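침구 겉감 염색견뢰도 표시 기준 개정… 9월부터 시험 항목 세분

침구 제조사와 수입사가 제품 표시에 사용해 온 염색견뢰도 표기 방식이 9월부터 바뀐다. 섬유 시험 전문업체 Wunberg는 침구류 겉감의 색상 변화와 이염 정도를 항목별로 나누어 적는 표시 지침 개정판을 회원 업체에 배포했다. 종전에는 세탁, 마찰, 땀, 일광 네 항목의 결과를 하나의 종합 등급으로 묶어 적을 수 있었으나, 개정판에서는 각 항목의 급수를 따로 기재해야 한다.

적용 대상은 시트, 이불 커버, 베갯잇, 누비이불이며 충전재와 매트리스 본체는 제외된다. 무지 원단과 날염 원단에는 서로 다른 시료 채취 방식이 적용된다. 날염 원단의 경우 바탕색 부위와 무늬 부위에서 각각 시료를 채취하고, 두 결과 가운데 낮은 급수를 표시값으로 삼는다. 꽃무늬처럼 농도 차이가 큰 도안은 가장 진한 색상 부위를 반드시 포함해야 한다. 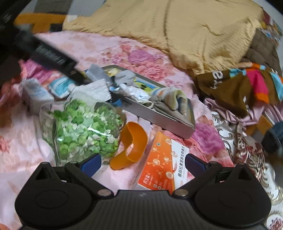 분홍색 꽃무늬 시트 위에 초록색 계열의 접은 별이 담긴 투명 비닐봉지가 놓여 있다.

개정의 배경에는 날염 침구의 이염 관련 문의 증가가 있다. Wunberg가 지난 시험 연도에 접수한 침구류 시료는 모두 321점이다. 이 가운데 64점이 습윤 마찰 항목에서 업체 자체 기준에 미치지 못했다. 같은 시료의 건조 마찰 결과는 대부분 기준을 충족했다. 종합 등급만 표기할 경우 두 결과의 차이가 드러나지 않는다는 점이 검토 과정에서 지적됐다.

마찰 견뢰도는 시료 표면을 흰색 면포로 일정 횟수 문지른 뒤 면포에 옮은 색의 정도를 표준 회색 색표와 비교해 판정한다. 5급이 가장 우수하고 1급이 가장 낮다. 건조 시험에는 마른 면포를, 습윤 시험에는 정해진 함수율로 적신 면포를 사용한다. 안료 날염 원단은 색소가 섬유 내부로 침투하지 않고 결합제에 의해 표면에 고착되므로 결합제의 종류와 열처리 조건에 따라 결과 편차가 크다. 반응성 염료를 사용한 면직물은 수세가 불충분할 때 습윤 급수가 먼저 떨어지는 경향을 보인다.

세탁 견뢰도 시험 조건도 일부 조정됐다. 기존 지침은 시험 온도를 업체가 선택할 수 있도록 했으나 개정판은 제품의 취급 표시에 적힌 최고 세탁 온도를 시험 온도로 지정한다. 첨부백포는 겉감과 같은 계열의 섬유 한 장과 다섬유포 한 장을 함께 사용한다. 변퇴색과 오염은 별도 급수로 적는다. 혼방 원단은 혼용률이 높은 섬유를 기준으로 첨부백포를 선정하되 폴리에스터가 포함되면 분산염료의 이염 여부를 추가로 확인한다.

일광 견뢰도는 제논아크 광원으로 시험하며 청색 표준포와 비교해 급수를 정한다. 창가에 장시간 노출되는 침대 덮개류는 시트보다 한 급 높은 수준을 권장값으로 두었다. 권장값은 의무 사항이 아니며 미달 시에도 판매 제한은 없다. 다만 실제 급수는 그대로 기재해야 한다. 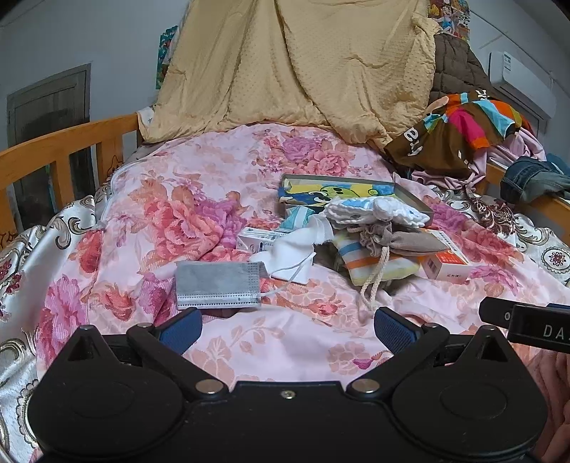 표시 위치는 봉제 라벨 또는 포장재 뒷면 가운데 한 곳으로 정했다. 글자 크기는 취급 표시 문구보다 작을 수 없다. 여러 색상을 한 품번으로 판매하는 제품은 색상별로 시험하는 것이 원칙이나, 동일 염료군과 동일 공정을 사용한 경우에는 농도가 가장 높은 색상의 결과를 대표값으로 쓸 수 있다. 이때 라벨에 '대표 색상 시험'이라는 문구를 함께 적는다.

원단 가공업체 Sosura는 개정판에 맞춰 날염 공정의 수세 단계를 조정했다고 밝혔다. 이 회사는 최종 수세 온도를 높이고 고착제 처리 후 헹굼을 한 차례 추가했다. 업체 측 설명에 따르면 공정 변경으로 용수 사용량이 늘었으며 열 회수 설비 보완을 검토하고 있다. 공정 변경 전후의 급수 비교 자료는 공개하지 않았다.

침구 수입업체 Hermans는 재고 처리 기간이 짧다는 의견을 냈다. 이미 국내에 반입된 제품은 개별 포장을 열어 라벨을 교체해야 하며, 이 업체가 취급하는 품번은 약 1200종에 이른다. Wunberg는 이를 반영해 시행 이전에 제조되거나 수입 신고를 마친 물량에는 18개월의 유예 기간을 두기로 했다. 유예 기간 중에는 기존 종합 등급 표기를 유지할 수 있으나 새로 인쇄하는 라벨에는 개정 양식을 써야 한다.

시험 비용은 항목별 표기 전환에 따라 달라진다. 종전에도 네 항목을 모두 시험하던 업체는 성적서 양식만 변경하면 되므로 추가 시험이 필요하지 않다. 대표 항목만 시험하고 나머지를 원단 공급사의 자료로 대체하던 업체는 완제품 상태의 시료를 다시 제출해야 한다. 원단 공급사 성적서는 후가공이 없는 제품에 한해 인정된다. 누비 가공은 후가공으로 분류하지 않지만 유연 가공과 방오 가공은 후가공에 해당한다.

시료 크기는 마찰 시험용과 세탁 시험용을 구분해 제출한다. 무늬 반복 단위가 시료보다 큰 원단은 반복 단위 전체가 포함되도록 재단해야 하며 절취 위치를 표시한 도면을 첨부한다. 누비이불은 충전재를 분리한 겉감 상태로 시험하되 분리가 어려운 제품은 완제품에서 시험하고 그 사실을 성적서 비고란에 적는다.

소비자용 안내문에는 급수별 취급 방법이 포함된다. 습윤 마찰이 3급 미만인 제품은 밝은 색 잠옷이나 흰색 침구와의 단독 접촉을 피하고 첫 세탁을 분리해 진행하도록 안내한다. 세탁 후 젖은 상태로 겹쳐 두는 행위도 주의 사항에 들어갔다. 표백제 사용 가능 여부는 염색견뢰도 표시와 별개이므로 기존 취급 표시를 따라야 한다.

개정 지침의 시험 접수와 성적서 발급은 Wunberg의 접수 시스템 Trorkum을 통해 이루어진다. 시료 접수는 오후 4시에 마감하며 이후 도착분은 다음 영업일 접수로 처리한다. 기존 성적서의 양식 변환 신청도 같은 시스템에서 받는다. 아동용 침구에 대한 타액 견뢰도 항목은 이번 개정판에 포함되지 않았고 별도 지침으로 검토 중이다.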